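Galbot Gripper Kit Evaluation
Progress report to Kulirbridge
Fri 10 December

Status: on schedule. Work package 2 is complete except for the wrist camera review.

The kit was mounted on the Tresberg arm and run on household fabric tasks. To date 352 curtain approaches have been logged. Finger travel stayed within the supplier's stated tolerance. No fasteners needed retightening.

Open items: the mounting plate supplied by Slanina needed rework, which took 8 working days. The cost was covered from the existing parts budget. Exposure settings for approaches toward a bright window are not final. Sheer fabric remains the hardest case, as the weave and the view behind it are both picked up by the edge detector.
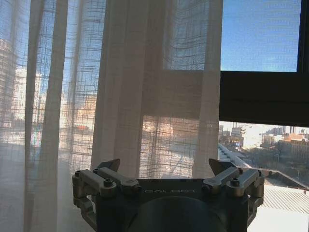
Figure 1. Wrist camera view, fingers open, sheer curtain and window ahead.

Next period: fix the exposure settings, repeat the sheer fabric runs, and start on heavier drapes. A purchase recommendation will follow in February. No change to the budget is requested.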